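What the arms changed at Undell

I folded towels for a living until February. Now I work next to two arms that are learning to do it, and people keep asking me what that's like. 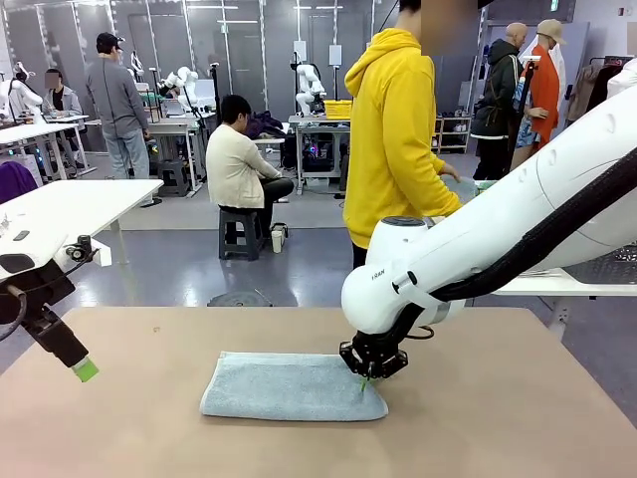 Right arm down on a blue towel.

The folding part of my day is mostly gone. I lay things out, watch, and write down what went wrong. My best day by hand was 86 towels an hour -- the arms are nowhere near that. My wrists feel better, though. 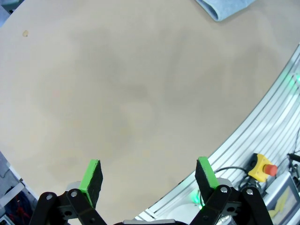 The view from the gripper, fingers open.

The pay is the same. Three of us moved over from the Kudlow laundry, and one went back because she missed the talking. It is quieter work, and you sit more. 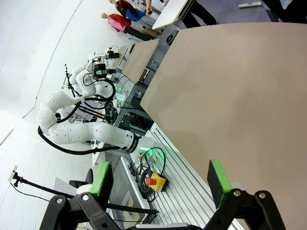
Stop button and cables on the rail.

We all had to learn the red button first. I'm 55 and I didn't expect to be trained on anything new. The Tanasarn site gets its arms next, and they've asked me to go over for the first week.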